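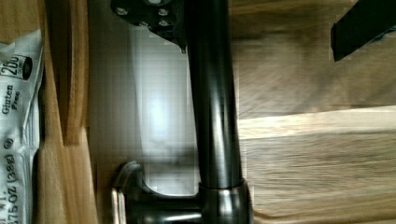 2 min read

Impi Lappalainen
Kitchen faucet thread, as promised to the three people who asked.

The old chrome one at the Grovham apartment dripped for two years. I replaced the cartridge twice and gave up in October. The new one has a dark bronze body, and the lever has a lighter brushed finish. I thought the two tones would bother me. They don't.

It looks better next to the wood counter than chrome did. The counter has a lot of honey and tan in it and some darker streaks, so a dark faucet makes sense there.

Cleaning: the body is glossy and the collar at the bottom is too, so both show every water spot. Damp cloth, then a dry one. No vinegar, the leaflet says it can take the finish off.

Wood counter care, same as before. Mineral oil, leave it overnight, wipe off the extra. Go over any seams between the boards twice. I keep an old T-shirt for this.

Someone asked about the Stilter one. I looked at it. The handle was on the wrong side for me and they wanted extra for the hoses.

Install took one evening. Most of that was getting the old nut loose. Gunn sells a basin wrench, buy it before you start and not halfway through.

Will post again when I redo the caulk.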